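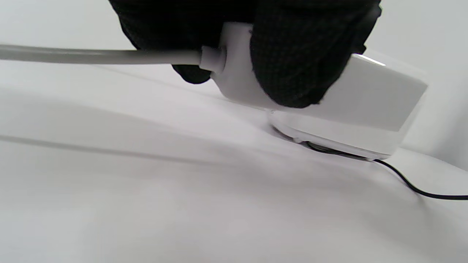
The Warm Meal Belongs in the Middle of the Day

I have lived for 16 years in a country where lunch is a sandwich and dinner is a feast, and I still think it is the wrong way around. I would like to make the case for a cooked lunch, also for people who work in an office and have little time. 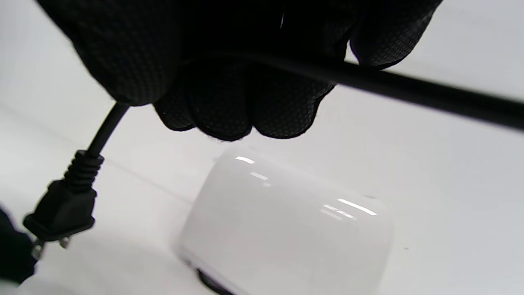 By Krešimir Lazarević
Opinion | December 2023

When I was a child, we ate at two in the afternoon. There was soup first, always, then something with potatoes or beans, and a salad of whatever was in the garden. In the evening there was bread, cheese, maybe an egg or the rest of the soup. I did not know that this was a system. I thought that all people in the world ate in this way, and that the families in American movies sat down to a roast at seven because they had been filming all day.

Then I moved to Cistholm and got a job, and at noon my colleagues opened their bags and took out cold sandwiches. They ate them in 6 minutes while reading their mail. I bought a sandwich too. By four o'clock I was so hungry that I ate cookies from the machine in the hall, and by seven I was ready to eat the door. I cooked a big pot of pasta, I finished it at half past eight, and I lay in bed with it until midnight.

For a long time I blamed myself. I read articles about willpower and about snacks with a lot of protein. I kept almonds in my drawer. Now I think that the almonds were an answer to a question I should not have had in the first place. A grown person who gets up early and eats a few bites of cold bread at noon will be hungry in the afternoon. There is no defect of character in it.

I know the objection, because my friend Ourania Alexiou makes it every time we discuss this. She says that dinner is the only hour when the family is together, and that I want to take it away from her and give her children a plate of cheese. I take this seriously. But the family does not need a roast in order to sit together. My parents had their longest talks over bread and radishes in the evening, maybe exactly for the reason that nobody was tired from cooking. The table was set in two minutes and cleared in two minutes, and in between there was an hour.

The second objection is money. A warm lunch near my office costs more than I am willing to pay on most days, and I would never tell a person with a tight budget to eat in restaurants. I cook my lunch the evening before. It is the same pot that I used to eat from at half past eight. I make lentils with carrot, or rice with cabbage and a little sausage, or chicken soup with far too many noodles. It goes into a jar with a wide neck. The total cost is the same as before, and I have dropped the cookies.

The third objection is the most difficult one, and I have no complete answer. Many workplaces give half an hour for lunch, and some give less. My neighbor Wyn Kneath drives a delivery van and eats when there is a place to park. For him my whole argument is a luxury, and he told me so. I can only say that I find it strange how we accept this. We discuss for years what people should put on their plates, how much fiber and how much salt, and we hardly discuss whether they get the time to sit down in front of the plate. I would exchange 50 articles about superfoods for one serious article about the length of the lunch break.

There is one more thing, and it is hard to prove. A warm lunch divides the day. When I eat soup at a table, with a spoon, the morning is finished. Whatever went wrong at ten o'clock stays on the other side of the soup. A sandwich over the keyboard divides nothing, and the day becomes one long piece of the same material. I noticed this only after I had changed my habits last May, and at first I thought it was the good weather. But it is winter now and it is still so.

I do not ask anybody to change everything. People have children with soccer practice, husbands who work in shifts, kitchens at work with one microwave and a line in front of it. Perhaps choose two days in the week. Eat properly at noon on those days, and in the evening have toast and a tomato and see how you sleep.

Today I have bean soup with bay leaf and smoked paprika. It was better yesterday, when it was fresh, but I will eat it at half past twelve, sitting down, and tonight there will be bread.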